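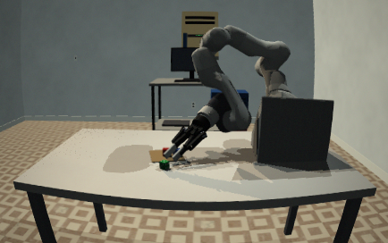
Our project set out to learn how families in Sanna remember the old school dinners, and I have to say at the outset that we ended up with far more material than we ever expected (and a fair few recipes!). Elif Naz Avcı and I sent out 260 questionnaires in September, mostly through the parish newsletter, and then sat down for longer talks with anyone who was willing. Tables came up again and again. People who had forgotten every teacher's name could still tell us where they sat, and several older people talked fondly of long benches, quite unlike a white table with a curved front edge and black legs, which a younger group thought of as perfectly normal.

The school's earliest kitchen accounts date from 1839 and list little besides bread, onions and barley. Ubaldo Pellegrini kindly read the harder handwriting for us, over several very long afternoons, and we are still not certain of two of the entries. Puddings were remembered best, and soup with the least affection.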